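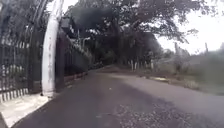 Nirero Lane Frontage - Progress Report

Prepared by Modupe Akpan for Ottilie Hofstetter, Thaler Fund
September 6, 2023

Work completed

The boundary survey is finished. We walked 813 feet of the lane and logged 51 points where the fence, the low wall or the edging needs attention. Most are minor. Two are not, and both are near the bend, where roots have pushed against the wall footing.

Akash Jaiswal has cleared the verge opposite the fence as far as the first culvert. The rest is still overgrown and will be cut this month. 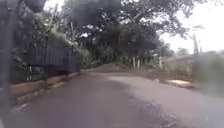 Drainage remains the largest open item. Győző Halász checked the levels and found that the lane falls too little for water to run off by itself. There are patched, uneven places in the asphalt where it pools after rain, and debris collects on the pale edging under the fence - we would like to deal with both before any painting starts. Zenach has quoted for two new gullies and can start within 15 days of approval.

Planting

The shrubs behind the fence now come over the top in places. Ayana Tilahun recommends cutting them back by up to a third, in January.

Budget

Spending is in line with the Rudo schedule. The gullies were not in the original estimate, and we request your decision on them.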